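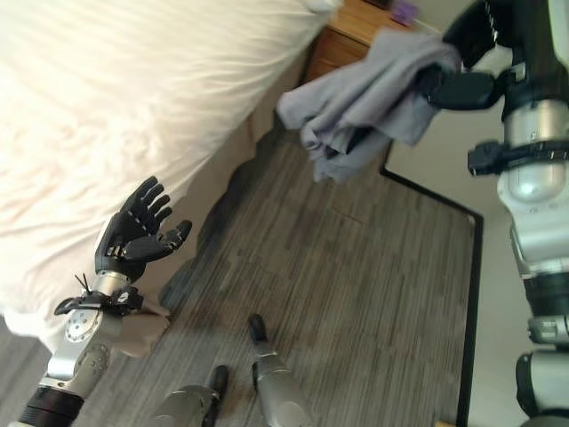
November 13, 2019
Posted by the textile bench
2 min read
Search this notebook Search

Shrinkage, cotton jersey, second wash series

Repeat of the April series with the new detergent (Vollier, unscented powder). The April numbers for lengthwise shrinkage were scattered and I suspect the marking, so this time all specimens were marked with thread at both ends of the gauge length. Pen lines spread in the wash and the edge of the line is anyone's guess after the third cycle.

Fabric is single jersey from the Allamine roll, cut at least 50 mm in from the selvage. 10 specimens washed, 10 held back as controls. Everything was left flat overnight before the first measurement. Water at 32 degrees C, normal spin, line dried in the back room. No tumble drying in this series. 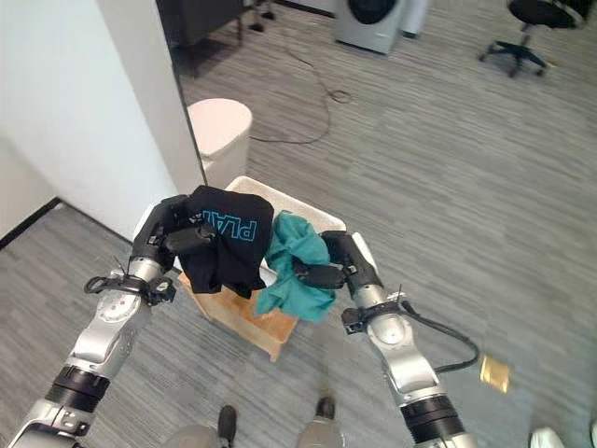 Lengthwise shrinkage is larger than widthwise in every washed specimen, as expected for a knit pulled along its length during finishing. Most of the change came in the first cycle. Second and third cycles moved the marks by less than I can read reliably with the steel rule. Two specimens grew slightly in width. I measured both again the next morning and got the same result, so it stays in the table.

Spirality is harder to report. The side seam on the sewn tubes has twisted toward the front, but the angle depends on how firmly the tube is smoothed out before measuring. The Dirkon procedure says "without tension" and leaves it there. I used the weight of the glass plate only, no hands. Anyone repeating this should do the same or the two sets can't be compared.

The Obi scale drifted again after lunch. Dry weights from the afternoon are marked with a cross and should be redone. 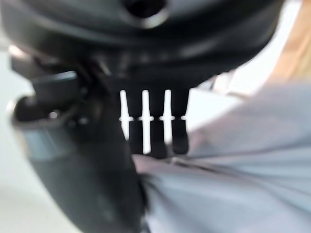

To do

- Reweigh the crossed specimens after conditioning.
- Wash the controls from the April batch in the old detergent, if there is any left in the cupboard.
- Order white marking thread. The red bled a little on two specimens.
- Check the inlet thermometer against the glass one before the next series.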